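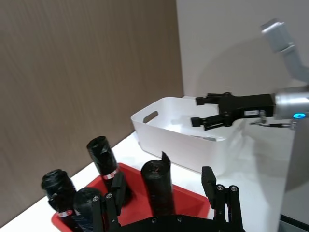
Section 4. Loading the Bag Rolls

This section covers moving bag rolls from the sorting tray to the storage bin of the Trolleo housekeeping cart. Read it through once before you start. Fitting the bin to the cart is covered in Section 5.

What you need

One sorting tray (red)
One storage bin (white, with oval handle cutout)
Bag rolls for one shift, usually four
A clear, flat table

4.1 Setting out the tray

1. Wipe the table and let it dry.
2. Place the tray on the table within easy reach. It does not have to sit square to the table edge.
3. Stand the rolls upright in the tray. Do not lay them on their sides, as they will roll against the rim and unwind.
4. Leave a finger's width between rolls where there is room.

Note: Keep the paper label band on each roll until the roll goes into use. A roll with no band can still be loaded, but check the bag size first.

4.2 Checking the rolls

1. Look at the top of each roll. A bunched or crumpled top is normal and does not affect the bags.
2. If a loose flap of plastic sticks up, smooth it down against the roll in the direction of the winding.
3. If the flap will not stay down, tear off the first bag at the perforation and use it the same day.
4. Set aside any roll that is crushed through the core.

CAUTION: Do not cut the band or the plastic with a knife. A blade can go through several layers and ruin the outer bags.

4.3 Filling the bin

1. Place the bin behind the tray with the open side up.
2. Take out anything left in the bin from the last shift, including small items in the corners.
3. Lift one roll at a time, holding it around the middle. Do not pull it up by the loose end.
4. Stand the roll in the bin, starting at the side away from the handle cutout.
5. Repeat for the remaining rolls. Keep the cutout clear so that a hand fits through it.

Note: The bin holds one layer only. Do not stack rolls.

CAUTION: Plastic bags are a suffocation hazard. Keep rolls and torn-off bags away from babies and children.

4.4 Replacement parts

Sorting tray: order no. 554
Storage bin: order no. 400

Trolleo set-up guide, May 2020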